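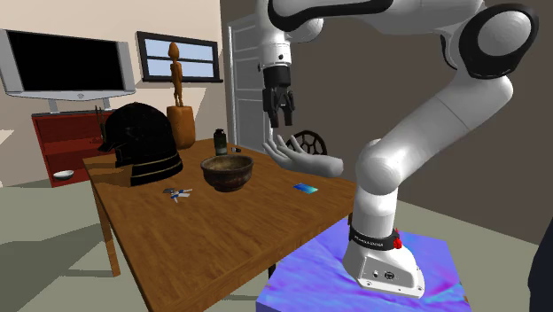
Flor Inga asked after the last report whether the floating license pool at Fliststead could be cut before renewal. The pool holds 70 seats. Peak use in July was 62 on the old server, but 8 of those were stale checkouts left by laptops that went to sleep without returning the seat.

Work completed this period:

License service moved from Jestitz to Lultarik. Client settings updated on 216 machines. Idle timeout set to 10 minutes for all groups except Poulain, where long batch jobs hold a seat overnight.

Open items:

The Poulain machines still point to the old host name. An alias covers them for now and has to stay until their image is rebuilt. Usage logs from the two servers use different time formats and have not been merged.

Spending is within the approved amount. A seat count for renewal will follow once one full month of Lultarik logs is available.

Ross Halliday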